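25/05/2018

## Open day at the Golestani basketball academy

The invitation said doors at nine. The doors agreed to it a little after ten, by which time the parking lot had sorted parents into two camps: those who wanted their kid to be a point guard and those who wanted a coffee. I was in the second camp and don't have a kid.

Golestani runs its academy out of the old Hemex building, and the new court is the reason anyone came. It seats 300, in theory. I sat in one of those seats and would like to meet the person they measured.

## The court

The floor is good. I bounced a ball on it and nodded, like a man kicking tires. The rims are stiff – my excuse for going 2 for 9 – and the scoreboard, supplied by Hemimano, was showing 874 to 0 when we walked in. Home team, naturally.

The morning session was shell defense for the under-14s, run at a speed that made my knees ache from the bleachers. Closeouts were short and choppy, hands high, and everybody talked. I have paid to watch college teams that talked less.

## What it costs

- Summer camp starts in July and costs $300, shoes not included.
- Pana, the club across town, charges less but shares its gym with a badminton league that does not like to share.
- Evening clinics for adults are promised for "later." I asked how much later and was handed a brochure.
- Snacks are bring-your-own, and chips count.

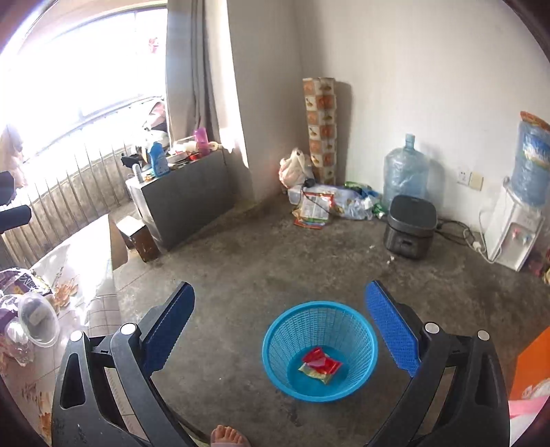

## The scrimmage

Blue beat white in overtime on a bank shot that was not called and, I suspect, not meant. The shooter ran back on defense as if he did it daily. I stayed until they folded up the bleachers, with one row still refusing to go in.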